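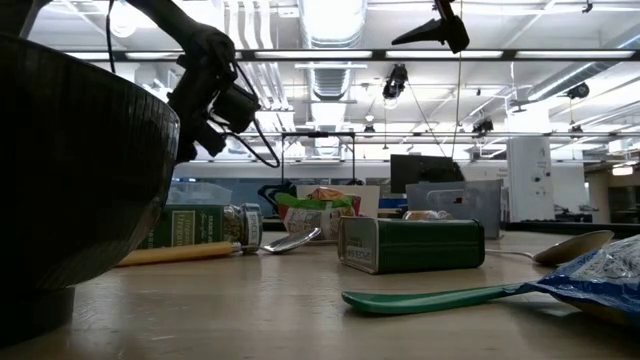 Setting Up and Recording the Bowl Task

Camacho Robotics Club, student handbook, section 4
Maintained by Rekha Fernandes and Kaiwen Lü

Scope

This page covers one full recording session for the bowl task: table setup, arm checks, teleoperation, labeling and upload. It assumes you have done the safety walkthrough and can jog the arm from the pendant without help. If you have not, see section 2 first.

The task is simple to state. Objects lie on the table next to a large bowl. The operator picks one up with the gripper, moves it over the rim, and releases it inside. One object moved, or one failed attempt, is an episode. The class model is trained on these episodes, so a badly recorded one costs more than a missing one.

Plan on two people per session, one operator and one logger. Swap after each block.

What you need

The arm, with the two-finger gripper fitted
The leader controller and its USB cable
The large dark bowl
An object set from the shelf (see below)
Masking tape, a marker and a ruler
The session sheet, paper or spreadsheet
A drive with at least 32 GB free

Choosing objects

Pick objects that differ in how they have to be gripped. The standard kitchen set has a spice jar, a rectangular tin, several spoons with different handles, and a couple of snack bags. Each one fails in its own way.

Jar. Lay it on its side. Glass is slick and the jar can roll when one finger touches before the other. Center the gripper over the body and not over the cap.

Tin. Flat sides make this the easiest object. Use it for your first five episodes to confirm that the arm and the recording both behave. Line the fingers up with the short dimension. If you grip across a corner, the tin turns in the fingers on the way up and tends to catch the bowl rim.

Spoons. Thin handles lie almost flush with the table, so height matters more than anything else. A metal spoon balances near the neck, where the handle meets the bowl of the spoon. A plastic one is light enough that you can grip nearly anywhere along it. Spoons with thick handles sit higher and are good practice before the thin ones.

Snack bags. Soft, and the shape changes with every grip. Approach from directly above and close slowly. Do not squeeze to the end stop. Bags are also the only objects in the set that may partly cover another object. That is allowed in the cluttered block and in no other.

Do not use open containers with anything inside. Check that jar caps are tight.

Step 1. Prepare the table

Clear the area in reach of the arm. Things that are not part of the task can stay at the back of the table as long as the gripper cannot touch them at full extension. Background clutter in the camera view is fine, and the model needs to see some of it. It should stay put during a block, however. If you move a background object, end the block and start a new one.

Place the bowl first. Mark its base with four short pieces of tape so that it can be put back after a bump. Leave a gap of at least two finger widths between the bowl and the nearest object, or the gripper will hit the wall of the bowl on the way down.

Then lay out the objects. Vary the direction the handles point. Students new to this line everything up in neat parallel rows, and the resulting model only works on neat parallel rows. Makis Karras has a set of printed layout cards in the drawer under the monitor if you want random placements without having to think about it.

Step 2. Check the arm

With the power off, look over the cables at the wrist. They should hang in loose loops with enough slack for the wrist to turn fully in both directions. If a loop could snag on the bowl rim, re-tie it higher on the forearm. Do not tape it tight.

Power on and home the arm. Then:

a. Open and close the gripper three times. Listen for clicking.
b. Move each joint a few degrees in each direction.
c. Lower the closed fingertips to just above the table and read the height on screen. Write it on the session sheet.
d. Raise the arm to the start pose and leave it there.

If the height in (c) differs from the last session by more than 2 mm, stop and run the calibration script. Carrying on with a bad height is the usual cause of scraped tabletops and missed spoons.

Step 3. Check the camera

Open the preview. The whole working area must be visible, including the side of the bowl where the gripper comes in. Part of the bowl may fall outside the view, but the near rim may not.

Look at the ceiling lights in the preview. Our room has a long light strip and several spotlights, and the automatic exposure reacts to them whenever the arm passes in front. Set exposure to manual. Adjust until the printing on the labels is not washed out, then lock it. Lock white balance as well.

Metal objects throw highlights. A spoon that goes pure white in the preview should be turned a little or the exposure brought down one notch. Some shine is expected and should be left in.

Step 4. Start the recorder

From the project folder, run:

./record.sh --task bowl --operator INITIALS --block N

The recorder is a thin wrapper that Tianyou Wan wrote around the Mumer logging library. It saves video, joint angles and gripper position with one shared clock. Wait for the line "streams in sync" before touching the controller. If the line does not show up within ten seconds, quit, unplug the controller, plug it back in and start again.

Press the left pedal to begin an episode and the same pedal to end it. The right pedal discards the current episode. Use the right pedal only for equipment faults, such as a dropped stream or a bumped camera. A missed grasp is data. Keep it and mark it as a failure.

Step 5. Run an episode

1. Logger calls out the target object.
2. Operator presses the pedal and waits one second without moving.
3. Move over the object at a safe height, clear of the bowl rim.
4. Rotate the wrist to match the object.
5. Lower straight down. Avoid coming in at an angle, especially beside the bowl.
6. Close the gripper. Pause briefly.
7. Lift straight up until the lowest point of the object is above the rim. Long handles hang lower than you expect.
8. Move over the center of the bowl, lower slightly, release.
9. Return to the start pose and press the pedal.

A normal episode takes 15 to 25 seconds. Anything over a minute should be ended and marked as a failure. Two retries within one episode are allowed.

Keep the speed even. The model copies pauses as faithfully as it copies motion, so an operator who stops to talk halfway through the lift is teaching the arm to stop halfway through the lift.

Step 6. Log it

The logger fills in one row per episode: number, target object, success or failure, and a short note where needed. Use the fixed terms for failures:

MISS - fingers closed on nothing
SLIP - object was lifted, then dropped outside the bowl
RIM - object or gripper struck the bowl
WRONG - a different object was picked up
TIME - over one minute

Free text goes in the note column only. Last term we had eleven spellings of "slipped" and it took Yulan Qin an afternoon to merge them.

Step 7. Reset

Keep hands out of the area until the arm is in the start pose and the operator says "clear." Empty the bowl when the objects on the table run out, or at the end of a block. Lay out a new arrangement each time. Check the bowl against its tape marks.

Step 8. Upload

Run ./check.sh on the session folder. It looks for missing frames and for sheet rows that do not match a file. Fix the sheet and not the files. Then copy the folder to the Bokcombe share under your team name.

How much to record

The shared dataset stood at 197 usable episodes when this page was last edited. The target is 1000 before the November practice round. A pair that works steadily gets through around forty in an evening, including resets.

Balance counts as well as volume. Before you start, read the tally tab in the spreadsheet and favor the objects at the bottom of it. At present those are thin metal spoons and bags, for the obvious reason.

Troubleshooting

Gripper closes but the object stays on the table.
Fingertips are too high. Check the height from step 2(c). For thin handles the tips should brush the table without pushing on it.

Arm stops with a force fault.
You pressed into the table or the bowl. Release the controller, clear the fault on the pendant, raise the arm by jogging, and home it again. Mark the episode RIM if the bowl was involved. Discard it otherwise.

Video lags behind the joint data.
Usually a full drive or a second program using the camera. Close the preview window before you record.

Spoon swings after lifting.
You are gripping too far from the balance point. Move closer to the neck and lift more slowly for the first few centimeters.

Tin or jar shifts as the fingers close.
The gripper is off center. Open, correct by a few millimeters, close again. This counts as one retry.

Controller feels delayed.
Check that the laptop is on the wired network. The wireless in the Pliltach wing is not good enough for teleoperation.

Changes to this page

Send corrections to Rekha. Changes to the failure terms need to be raised at the Wednesday meeting first, as the check script has to be updated to match.

Next: section 5, Training and Testing the Policy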